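Storage firm's "calmer kitchen" claim rests on thin evidence

Apr 21, 2020

A homeware company says its stepped spice racks and open vegetable baskets can save the average household 60 hours a year in the kitchen. The survey behind the figure does not show anything of the sort.

Lostetti, which sells kitchen storage online and through the Badia chain, put out the claim with the launch of its spring range. The range is built around a three-tier spice rack in orange wood, each shelf lower and further forward than the last, with clear rods across the base. It is sold alongside plastic baskets meant for vegetables that are too big for the fridge drawer.

According to the company's own notes, 343 customers filled in an online form in February. All of them had already bought something from Lostetti. They were asked how long they spent "looking for things" before and after, and the answers were multiplied up to cover a year. No one was timed, and there was no comparison with people who had simply tidied a cupboard.

The form was also a prize draw, with 300 vouchers on offer. The company says this had no effect on the answers.

Tanveer Zaidi, who fits kitchens in Farnuvov and has put in racks of most kinds, was not impressed by the figure. "You can see the back row on a stepped rack, I'll give them that," he said. "But 60 hours? Who spends that long hunting for cumin? Most people have eight jars they use and a lot they don't."

He was more doubtful about the worktop. A rack that stands in the middle of a clean surface looks good in a brochure, he said, but in a small kitchen it takes up the place where the chopping gets done. Jars left out in the light by a window or close to a hob will not keep their flavour as well as jars in a dark cupboard, a point the launch material leaves out.

The baskets come with a bolder promise, that leafy vegetables "stay fresher in the open". Asked what this was based on, Lostetti pointed to the holes in the sides, which let air through. Air may help with onions. A head of napa cabbage left on the side in a warm room will generally go limp sooner than one kept wrapped in the fridge, holes or no holes.

A rival firm, Niazi, dropped a similar line from its packaging last year after complaints from shoppers. It still sells the baskets.

Lostetti says it has taken 3000 orders for the rack and will repeat the survey later in the year. It would not say whether people who have never bought from the company will be asked, or whether there will be another prize draw.
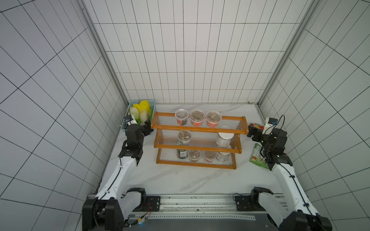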